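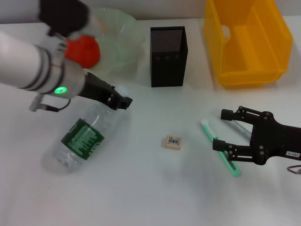

Home | Checklists | Rooms | Contact

Work Table Inspection: Sendthorpe, Room 4
Date: Monday, April 15, 2019
Checked by: Rhydian Rosser
Copy to: Seung-woo Wi

1. Tabletop clean, no stains or sticky spots
OK. White top wiped down before the check. Use the mild cleaner only.

2. Table level and steady
OK. One foot was adjusted in January and has held.

3. Drink bottles
Comment: clear plastic water bottle with a green label, lying on its side. Empty, so no spill risk. Bottles go in recycling at the end of each session — full ones stay off the table.

4. Bowls and open containers
OK. The large clear bowl is hard to see against a white top. Put a strip of colored tape on the rim. Seung-woo to do this.

5. Pen holder
OK. Black mesh, upright and empty. Check the metal edges for burrs every month. Scissors and blades go in the drawer, not in here.

6. Loose round items
Comment: anything that can roll goes fully inside a bowl or tray.

7. Floor around the table
Not OK. Mat corner lifting on the door side. Tape it today, order a new one from Storneck. Budget limit is 50 dollars.

8. Lighting over the table
OK. Meter read 620 lux at the center.

9. First aid box
OK. Sealed and in date.

Result: pass with one repair. Item 7 to be rechecked before the room is used by the evening group.

Related
Chair and Stool Inspection
Storage Shelf Checklist
Masilela Room Opening Checks

Uvico Facilities | Contact the office | Back to top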